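Zornine Water District – Indoor Leak and Fixture Program
Progress report to the Homimard Fund, second period
6 min read

1. Status

The program is on schedule for household visits and behind schedule for meter replacement. Work in this period ran from the end of February and covered the older part of the district, served by the Urard pump station. Of the 300 homes in the grant agreement, 279 have had a first visit. The remaining homes are mostly rentals where the owner has not returned the access form.
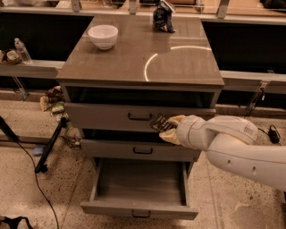
2. Household visits

Each visit follows the same order. The technician reads the meter with all taps closed, waits fifteen minutes, and reads it again. Any movement is logged as a standing leak. Toilets are then tested with dye, and faucet and shower flow is measured with a bag gauge.

Toilet flappers remain the most common fault. They are replaced on the spot under the parts budget. Kitchen supply lines are inspected by hand at the shutoff valve, and corroded valves are reported to the owner in writing. The program does not pay for valve replacement, and several owners have asked for this to be reconsidered. We are not requesting a change to the agreement at this time.
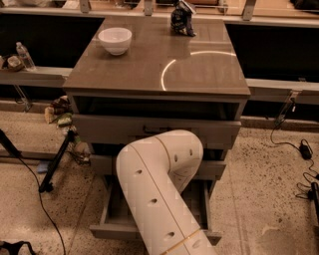 Visits in the evening had a better completion rate than visits before noon. The schedule was changed midway through the period so that the last appointment now starts at 6:30 p.m. Overtime is charged to the district and does not appear in the grant accounts.

3. Meters

The agreement calls for new meters where the existing unit under-reads at low flow. Bench tests identified 18 such meters. Two have been replaced. The rest are waiting on couplings from the supplier, Szczepańska, which shipped the wrong thread size in the first order. The return has been accepted and the replacement order is confirmed, but no delivery date has been given.

Until the couplings arrive, consumption figures for those homes are flagged in the data file and left out of the savings calculation. The flag is in column H – please note that the first version of the file sent to the Fund did not have this column and should be discarded.

4. Data and method

Savings are calculated from billed use, compared with the same billing cycle one year earlier and adjusted for the number of people in the home. Outdoor use cannot be separated from indoor use on a single meter. For this reason the winter cycles carry the most weight, and summer cycles will be reported in a separate table.
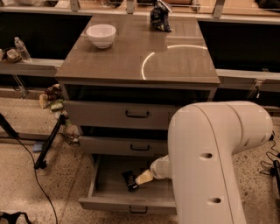 The adjustment depends on residents reporting household size correctly. A follow-up card goes out with the next bill, and homes that do not return it will be carried at the size given on the first visit.

5. Spending

Labor is within budget. Parts are slightly over, due to the flappers, and printing is under. We ask the Fund to approve a transfer from printing to parts. No increase in the total is needed.

6. Next period

Remaining first visits, subject to access forms. Meter installation once the couplings are received. Repeat readings at all homes with a logged standing leak.

Submitted by Reijo Rantala, program engineer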